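怎样检查家里的水有没有慢慢漏掉（租房和老房子都适用）

更新于 2nd September

我的中文是长大以后才学的，有些说法可能不太地道，请各位读者包涵。这篇教程讲的是一件小事：家里没有人用水，水表却在走，应该怎样一步一步找到原因。我在 Prakdale 住的是一套老公寓，去年收到水费单的时候吓了一跳，后来花了两个晚上才找到问题。我把当时的做法整理下来，又加上了后来帮邻居检查时学到的几点。

需要准备的东西

一支手电筒，手机上的也可以。一卷厨房纸。一瓶食用色素，深颜色的比较好，红色或者蓝色都行。一只有刻度的量杯，最好是小的。笔和纸。如果您的水表在楼道的井里，还要看一看井门用什么钥匙，我们楼里是三角形的那一种，五金店里能买到。

不需要扳手。检查的时候不要拆东西，等知道是哪里漏了再拆。我第一次就是太着急，把洗手池下面的弯管拧开了，结果那里本来是好的，装回去以后反而开始渗水，又多买了一个垫圈。

第一步：先看水表

选一个大家都不用水的时间，晚上睡觉以前最方便。先确认洗衣机、洗碗机都停了，净水器如果正在冲洗，也要等它结束。马桶水箱刚冲过的话，请等它装满。

然后去看水表。多数机械水表上面有一个很小的转轮，有的是三角形，有的像星星。这个小轮对很小的水流也有反应。请盯着它看一分钟。如果它完全不动，再做第二次：把全部数字抄下来，包括红色的小数位，等 30 分钟，再抄一次。两次一样，那么在这段时间里水没有流出去。

如果小轮一直在慢慢转，那就是有地方在漏。如果它转一下、停一下，多半是马桶，水箱里的水少了一点，进水阀就打开补一点。

电子水表没有小轮，只有屏幕。我家后来换成了 Atik 的电子表，屏幕平时是黑的，要用手电筒照一下才亮。不同的表不一样，请看表壳上的说明。有的表会显示一个水龙头的小图案，表示长时间有水流过，看到它就不用再等了，直接做下一步。

第二步：分段关阀门

找到家里的总阀门，把它关上，再看水表。

关了总阀门，表还在走：漏的地方在水表和总阀门之间，或者总阀门自己关不严。这一段通常不归住户处理，可以给物业或者供水公司打电话。打电话以前请把水表的读数和时间写好，他们一定会问。

关了总阀门，表停了：漏的地方在您家里。请把总阀门再打开，然后一个一个地关小阀门。马桶后面一般有一个，洗手池下面有两个，厨房水槽下面有两个，热水器的进水管上有一个。每关一个就去看一次表。这个过程有点无聊，来回走的路也多，如果家里有两个人，一个关阀门，一个看表，用电话联系，会快很多。

老房子的小阀门要小心。十几年没有动过的阀门可能很紧，请用手慢慢转，左右来回一点一点地松。如果用手转不动，就不要用工具硬拧，阀杆有可能断掉，那时候就变成大漏水了。转不动的阀门请跳过去，在纸上做一个记号，以后请师傅换。

第三步：检查马桶

如果让我猜，我每次都先猜马桶。它漏水没有声音，水贴着瓷面流下去，眼睛也不容易看见。

打开水箱盖，放在地上，最好垫一条毛巾。往水箱里滴十几滴食用色素，不要冲水。等 30 分钟以后看马桶里面的水。如果变了颜色，水箱底部的密封圈就关不严了。密封圈不贵，但是型号很多，请先把旧的拍一张照片，再量一下直径，带着去店里买。我第一次买错了，第二次买的是 Lukumay 的一种软胶圈，尺寸合适，一直用到现在。

还有一种情况是水位太高。水箱中间有一根竖着的管子，叫溢流管，水面应该比管口低一些。如果水正好到管口，就会不停地流进去。这时候不用买零件，把浮球调低就可以。有的浮球是转一个塑料螺丝，有的是捏住卡子往下推。

检查完请冲两次水，把颜色冲干净。不要让色素在里面过夜，白色的瓷面如果有细小的裂纹，会留下颜色。

第四步：检查水龙头

水龙头滴水大家都看得见，所以很多人觉得它不重要。我原来也是这样想的，后来才用量杯量了一次。

方法很简单。把龙头按平时的力气关好，不要特别用力。擦干出水口，等五分钟，再用手指摸一下。如果是湿的，就在下面放一只量杯，记下时间。过 30 分钟看杯子里有多少毫升，再乘以 48，得到一天的量。我家洗手池的龙头在这段时间里滴了 18 毫升，一天就是 864 毫升。

864 毫升不到一升，听起来很少。一年算下来是 315 升多一点。我另外在厨房的龙头上量过一次，那个要严重得多，一天正好三升，一年就是 1,095 升。

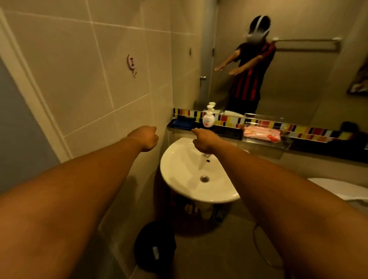
算完以后再决定先修哪一个。我的建议是先修热水那一边，热水漏掉的时候，烧水的电或者燃气也一起浪费了。要分清楚是冷水还是热水，只要把洗手池下面的两个小阀门轮流关上，看关了哪一个以后不再滴。关阀门以后请多等几分钟，管子里剩下的水还会滴一会儿。

单把手的龙头，里面一般是陶瓷阀芯，坏了就整个换掉。两个把手的老龙头，里面常常是橡胶垫，可以只换垫子。换的时候先关小阀门，再打开龙头放掉剩水，然后把排水口用布塞住。小螺丝很容易掉下去，我掉过一颗，为了找它又拆了一次弯管。

还有一点请注意：不要靠用力来解决滴水。关得越用力，橡胶垫坏得越快。如果您发现家里人最近关龙头都要多拧一下，那就是该换垫子的时候了。

第五步：检查看不见的接头

洗手池和水槽下面的管子，请用厨房纸来检查。把纸撕成小块，一个接头一个接头地包住，轻轻按一下，再打开看。纸上有湿的圆点，就在那个接头旁边做记号。用手摸不太准，冷的金属摸起来总是觉得湿。

夏天要分清楚漏水和结露。冷水管外面的水珠可能是空气里来的，擦干以后整根管子会均匀地再湿。漏水是从一个点开始的，下面湿，上面干。

排水管要在有水流的时候检查。先把水池装满半池，再一下子放掉，同时用手电筒照着下面看。慢慢放水的时候不漏、一下子放才漏的接头，我见过两次。不过请记住，排水管漏水不会让水表在夜里转，它是另外一个问题，只是顺便检查。

洗衣机的进水软管也看一下。如果表面有鼓包，或者两头的金属有绿色或白色的粉，就应该换。换软管不难，记得里面要有一个平垫圈，新软管有时候自带，有时候没有。

第六步：记录

修好以后，请再做一次第一步。这次时间可以长一点，晚上抄一次，早上用水以前再抄一次。

我有一个小本子，每个月第一天抄水表。格式很简单，一行写日期，一行写读数，一行写和上个月的差。平时不用分析，看到差突然变大，就从第二步开始再做一遍。我家在十二月的时候差大了一次，原因是客人用过马桶以后，按钮卡住了没有弹回来。按钮旁边擦干净，涂了一点硅脂，就好了。

如果不喜欢用本子，也可以用表格软件。邻居用的是一个叫 Isden 的记账程序，他把水表也当作一个账户，每个月输入一次，程序会画出一条线。我试过，觉得还是本子快。

费用

我把自己的花费写在这里，给大家做参考。厨房龙头的阀芯、马桶密封圈、三个橡胶垫、一根洗衣机软管，还有那个因为我乱拆才需要的垫圈，一共 328 元。没有请师傅。如果请师傅，请提前问清楚上门费包括不包括检查，有的师傅是分开算的。

什么时候不要自己做

墙里面或者地板下面的管子漏了，不要自己找。热水器本身漏水，先关掉电或者燃气，再关进水阀，然后请人来。水靠近插座的时候也一样，先断电。

租房的读者，请在修理以前告诉房东，并且保留旧零件和收据。我的经验是，把水表的两次读数一起发过去，房东回复得比较快。

补充：有读者写信问，水表倒着转是怎么回事。高层的楼里，水压变化的时候，管里的水可能会来回动一点，小轮就会向前一下、向后一下。只要读数过了 30 分钟没有增加，就可以不管它。如果一直向后转，请联系供水公司。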